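Home | Stories | Textiles | Advice | Shop | Contact

The towel problem

9th January

The founder of Hulura would like me to know that a towel can be folded wrong. I came to the Arthur workroom not believing that, and I left only partly persuaded.

Hulura runs a linen service out of a long, plain building at the edge of Arthur. It supplies towels and cloths to guesthouses, takes them back, and sends them out again. The company says it keeps 1000 towels in rotation, and its founder, who asked to be called just that, says the washing is the easy part.

"Anybody with a machine can wash a towel," she told me over bad coffee. "What you're paying us for is the half minute afterward."

I asked whether guests really notice how a towel has been folded. She said they notice when it's been done badly. I pointed out that this is what people in every trade say about the thing they charge extra for. She laughed, but she didn't take it back.

Her argument goes like this. A towel comes out in a lump, and most people grab the lump by the middle and shake. The shake pulls the weave out of line, so the corners never meet again, and the person folding makes up the difference by tucking. The tuck leaves a ridge. A stack of ridged towels leans, and somebody at the guesthouse ends up refolding the lot.

"Find an end first," she said. "Don't fight the middle. You get hold of one narrow bit, you work back from there, and the rest comes along with it."

I have been folding towels for most of my life and have never thought of them as having a narrow bit. 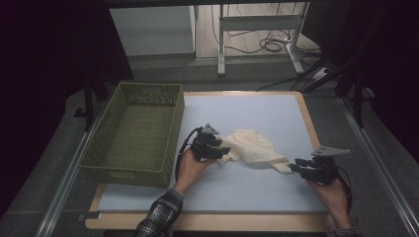 Hulura – Finishing and Folding Team

The board matters to her more than I expected. It's light blue-gray with a pale wooden border, and she talked about that border as if it were half the business. It gives the eye a straight line, she says, and a cream cloth shows up well enough against the blue that you can see where the edges have gone. On a white table, she claims, people lose the corners.

"You could do it on a bed," I said.

"You could, and it would look like you'd done it on a bed."

The basket goes to the left of the board. Hers is olive green, woven plastic, with low sides full of small holes, and it is the kind of thing you can pick up anywhere for a few dollars. She wants low walls so that a finished towel can be laid in flat. A tall basket, she says, makes people drop things from a height, and then you have a lump again.

This I could believe. I have a tall hamper at home and everything in it looks slept in.

I was less sure about the numbers. Hulura ran a trial in September with a guesthouse in Kumenau, and the founder says 282 towels went out on the old method and 134 of them were refolded by the housekeeping staff before they reached a room. I asked how many were refolded under the new method. Fewer, she said. How many fewer? She didn't have the sheet with her.

"I know how that sounds," she said. "The staff told me it was better. I trust them more than the sheet."

Maybe so, but she's the one who brought up the sheet.

We also disagreed about the cloth itself. Hulura buys a soft towel with a slight texture, from a line called Nendeck, and the founder admits that it crumples if you look at it. A stiffer, flatter towel would surely be less work. She agreed right away, then said that guests hate them.

"So the folding is hard because of the towel you chose," I said.

"The folding is hard because people like nice towels."

I tried it before I left. My first attempt had a ridge. The second was square on three corners, and the fourth I tucked under while she was looking at something else. She found it in about a second and shook her head. The third was fine, by her account, though it took me far longer than half a minute and I can't imagine doing a whole load that way on a weeknight.

She says speed comes after the first few hundred. I did find an end first when I got home – one bath towel, on the kitchen table – and it came out flatter than usual. The others I did the old way, and they're in the closet now, leaning a little.

Comments (3)

linenlady: I worked hotel laundry for years and she's right about shaking them. We got yelled at for it.

Porchlight: So did she ever send you the sheet?

mudroom_mike: Half a minute per towel? I have four kids. They get rolled up and they like it.

Contact us | Copyright Arthur workroom stories, all rights reserved | Back to top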